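Stundora Adds 30 Styles to Rirnholm Outerwear Line

26 Feb 2024 - Stundora today confirmed the specifications of its Rirnholm summer collection, comprising 30 styles of lightweight jackets, wraps and wide-leg pants. Deliveries to retailers begin in June.

The main fabric is a linen and viscose blend woven by Estex. Fringed styles use a separate cotton trim, stitched on with a double row.

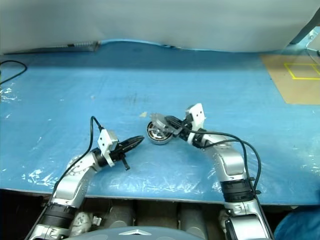 Availability

Rirnholm will be carried by 653 stores, with minimum opening orders of 200 pieces. Sizes run from XS to 3XL. Belts and flat sandals for the collection are produced by Krasniqi and ordered separately.

"Wraps are cut longer this season, and the armhole has been lowered," said Wajid Gondal, head of product at Stundora.

Trade contact: Chaminda Barua, Stundora wholesale office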